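Cable care on a two-arm table cell

At Kinnunen we keep one small cell with two arms, and I am the person who looks after it. The tips are from my own notebook, begun in 2024.

Switch off before you touch any cable. Then move each arm by hand through its full reach, slowly, and watch the purple cable. It should make a wide arc above the wrist and never pull straight. If it pulls, cut the tie on the long link and give more slack.

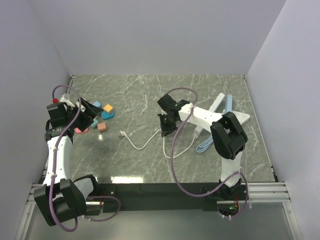

Do not close the ties very hard. The cable must still turn a little under the tie when you twist it with two fingers. I check them every 14 days, and I write the result under the cell number, 1412, on the Remari sheet.

Wipe the tabletop with a cloth that is almost dry. The rails I only brush — liquid stays in the grooves. For the gripper fingers I use a soft toothbrush, because plugs and power strips leave small dirt there.

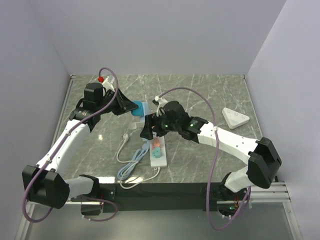 How often should I tighten the screws of the links?
Once a month is enough for normal work. Use the short key, stop when you feel resistance, and look again after 11 hours of running.

Old ties go in the Prirnura box, also the cut ends. One cut end under the base took me a whole morning to find.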